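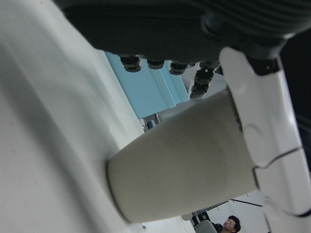

Fig. 1 Paper cup, held at one end.

Week 4: booking guests for a fan convention

Hello again! Last week I rambled on about venues, so today it's guests – the fun bit, and the bit that eats your budget. When I helped out at Plokham we had 26 names on our wish list and signed four of them. Start with the agent, never the actor's fan page, and get the signing hours in writing before you announce anyone (I learned that one the hard way!).

For the seminar, read Mateja Kolev's notes on autograph queues and draft a guest offer of no more than 55 words. Bring 20 copies, please.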